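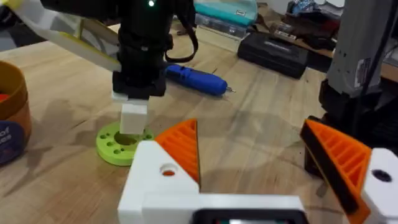 A shadow is a place where light has been blocked. Light leaves a lamp or the Sun and travels in straight lines, and it cannot bend around a solid object to fill in the space on the other side. Less light arrives there, so the surface looks darker. Shadows are all over any room with a light in it. Part of the top of the green disc has a soft one lying across it, and the green in the shade is still green, only with less light on it. A shadow does not paint a surface black. Some light usually still reaches it from other directions, after bouncing off walls, ceilings, tables and people.

## What you need to make a shadow

Every shadow needs a source of light, an object that stops some of the light, and a surface for the shadow to fall on. The surface can be a floor, a wall, a hand, the side of a hill or even a cloud. Airplane passengers sometimes see the shadow of their own plane slide across the clouds beneath them.

Materials treat light differently, and there are three words for this.

- **Opaque** materials let no light through. Brick, metal and thick cardboard are opaque, and they make dark shadows.
- **Translucent** materials let some light through but scatter it, so you cannot see clearly to the other side. Wax paper and frosted glass are translucent. Their shadows are paler.
- **Transparent** materials let nearly all the light through. A clean window is transparent, and the shadow it makes is very faint.

Colored glass does something a little different. It lets some colors pass and holds others back, so a red window can throw a patch of red light on the floor.

## Sharp edges and soft edges

Look closely at the edge of a shadow. Sometimes it is a crisp line. At other times the dark part fades away bit by bit, and it is hard to say where the shadow stops.

The reason is the size of the light. A very small light sends out its rays from almost a single point. A spot on the wall can either "see" that point or it cannot, so the shadow has a sharp edge. A large light, such as a wide ceiling panel, sends out rays from many places at once. Near the edge of the shadow, some of those rays get past the object and some are stopped. That area is partly lit.

Scientists have names for the two parts. The darkest part, where the light source is completely hidden, is called the **umbra**. The paler part around it, where the light source is only partly hidden, is called the **penumbra**. Both words come from Latin, and *umbra* simply means "shadow." The word *umbrella* comes from it too.

Distance matters as well. Hold your hand close to a wall, and the edges of its shadow will be fairly sharp. Move your hand away from the wall and toward the lamp, and the shadow grows larger and its edges become softer.

## Why outdoor shadows change during the day

Early in the morning the Sun is low in the sky. Its light comes in at a slant, and a fence post can have a shadow much longer than the post itself. As the Sun climbs, the shadow shrinks. It is shortest in the middle of the day, when the Sun is at its highest, and then it stretches out again until sunset.

The clock tower in Merkska is 44 feet tall. When the Sun is exactly halfway between the horizon and the point straight overhead, the shadow of the tower on level ground is 44 feet long as well. Lower than that, and the shadow is longer than the tower. Higher than that, and it is shorter.

Shadows also change direction. The Sun rises in the east, so morning shadows point toward the west. By late afternoon they point toward the east. It is the turning of the Earth that makes the Sun seem to cross the sky.

People have used this movement to tell time for thousands of years. A sundial has an upright or slanted part called a **gnomon** (say "NO-mon"), and the shadow of the gnomon moves across a dial marked with the hours. The sundial in Vusura Park has kept time for 300 years without a spring or a battery. It has nothing to tell on a cloudy day, of course, or at night.

## The largest shadows you can see

Night is a kind of shadow. When your side of the Earth is turned away from the Sun, you are standing in the shade of your own planet.

The Earth's shadow also stretches far out into space. Once in a while the Moon passes through it, and people on the night side of the Earth can watch the Moon grow dim and often turn a coppery red. This is a **lunar eclipse**. It is safe to watch with your eyes alone.

A **solar eclipse** happens when the Moon passes between the Earth and the Sun and its shadow falls on the Earth. The Sun is 400 times wider than the Moon, but it is also much farther away, and so the two look nearly the same size in our sky. That is how the Moon is able to cover the Sun.

**Safety note:** Never look straight at the Sun, during an eclipse or at any other time. It can damage your eyes for good. Sunglasses are not strong enough to protect you. Ask an adult about proper eclipse viewers.

## Try it: a shadow record

You will need a stick, a lump of clay, a large sheet of paper, a pencil and a sunny place outdoors.

1. Stand the stick upright in the clay and set it in the middle of the paper. Put stones on the corners of the paper.
2. Draw around the clay so that you can put it back if it is knocked over.
3. At 9 in the morning, draw a line along the shadow of the stick and write the time beside it.
4. Draw a new line every hour until 3 in the afternoon. Do not turn the paper.
5. Measure each line with a ruler and write down the length.

Find your shortest line. It may not be the one you drew at noon. Clock time is shared by everyone across a wide area, and the Sun reaches its highest point a little earlier in some towns than in others - so your stick and your clock may disagree.

If you can, make a second record in November and keep it with one from the summer. Compare the lengths of the noon lines.

## Words to know

**Gnomon:** the part of a sundial that casts the shadow.

**Opaque:** letting no light through.

**Penumbra:** the paler outer part of a shadow.

**Translucent:** letting some light through and scattering it.

**Transparent:** letting nearly all light through.

**Umbra:** the darkest part of a shadow.

*Published by the Geraghty Children's Library, Learning Services. Schools may copy these pages for use in class.*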